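Simulating the bench before cutting anything

The arm build at Grindthorpe has reached the point where the mechanical work is cheaper to do in software. The workshop gives me one wall and one table, so before drilling I modeled the room in Lidard and put the arm into it – floor tiles included, as the tile texture came with the room template and I left it in.

Reach was the first check. I ran 761 random poses over the tabletop with the dish rack in place and logged every contact between a link and the metal. 26 poses collided, nearly all of them low and close to the rack. The overhead view is the one I use for this, with the shadow on as a second cue for arm height.

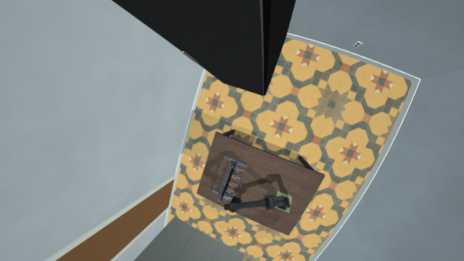
Petronella Motaung
Builds and maintains the arm at Grindthorpe

The green square by the gripper is the test object. It is flat, and a flat object makes a poor grasp target: the closing height has to be right to within a few millimeters or the fingers meet the table first. I set the approach height by hand and will fit it properly in October.

The nozzle work needed a separate setup. The cable is the difficult part. Lidard treats it as a chain of short rigid segments, and at the default step size the chain jitters. Aslak Solheim suggested six solver passes per step, and that settled it at the cost of speed.
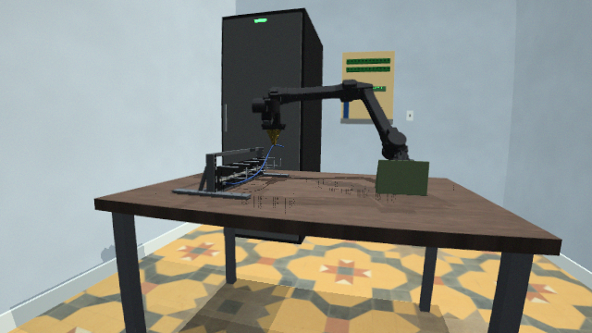
Side view of the nozzle setup, with the blue cable draped over the rack.

Next is the mounting plate. The bolt pattern still has to be measured on the real table.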